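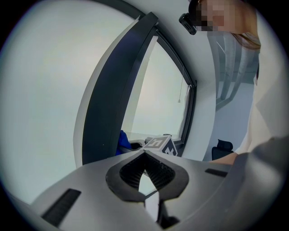 Tilt window, cord side. Blue cloth at left.

Forums > Cleaning & Upkeep > Windows > Tilt window frames: top down or bottom up?

dh_ok
September 17, 2020
Settle something for my household. We have dark gray tilt windows, the kind that show every speck, and I have spent the morning on the frames. Not the glass. Anyone can love glass. I mean the bars, the hinge corners and the ledge where flies go to retire. Blue cloth, barely damp, no spray. My housemate Samah says I'm doing it in the wrong order and also that it's a waste of a morning. Who's right on the order?

marwa_az
Top down. Dirt falls. I cleaned 32 of these in January at the Clollside building, and every time I started low I did the low part twice.

jaxon_g
Disagree. Bottom rail of the sash first, because that's where the crud is, and you don't want to drag the cloth through it after you've done everything else. Then flip to a clean side and go up.

marwa_az
Or you own two cloths, Jaxon.

jaxon_g
Some of us live simply.

dh_ok
Bottom rail is the one that gets my shoulder. Cloth up against the underside with the window tilted in, arm over the head, regretting things.

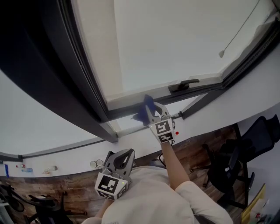
Re: Which cloth, though?

max_vergara
You're all skipping the important part. Paper towels leave lint on a dark frame and you'll be picking it off until you move out. Old T-shirts are okay. Microfiber is better, but wash it without softener or it just pushes the dust around.

jaxon_g
Been using softener for 12 years.

max_vergara
And how are your windows?

jaxon_g
Atmospheric.

dh_ok
Mine's microfiber, no softener. Bunched up beats folded flat for the frame, in my opinion – you get a tuft that goes into the corners.

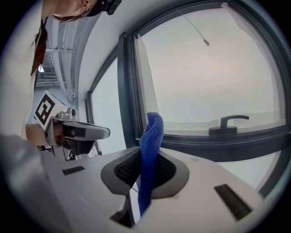
The blue cloth, bunched, with a bit sticking up for corners.

marwa_az
Fold it. In quarters. You get a fresh face each time, and a bunched cloth is one dirty lump after the first bar. I will die on this sill.

max_vergara
Speaking of sills, do you clear yours first? I knocked a jar of buttons off mine at the Dradside place. 500 buttons. Still finding them.

dh_ok
Define clear. 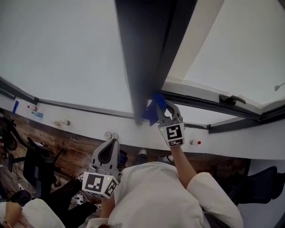 Sill, current status. Water bottle lying down, small bottles lying nearby.

marwa_az
That is not a cleared sill. There's glass on it. Move everything to the floor before you touch another bar.

dh_ok
The floor has the cables on it.

marwa_az
Then you have two jobs.

samah_s
Housemate here. I'd like it noted that I said "clear the sill" before anyone on this forum did. Also top down.

jaxon_g
Still bottom up. Lonely, but correct.

max_vergara
Do the hinge side with a cotton swab and leave the moving parts alone. The latch too. I got carried away on one once and it squeaked for months.

dh_ok
Going top down on the next one, bunched cloth, sill cleared under protest. Will report on the squeak situation.

9 people found this thread helpful | 12 replies hidden | Share

Contact us | Forum rules | Back to top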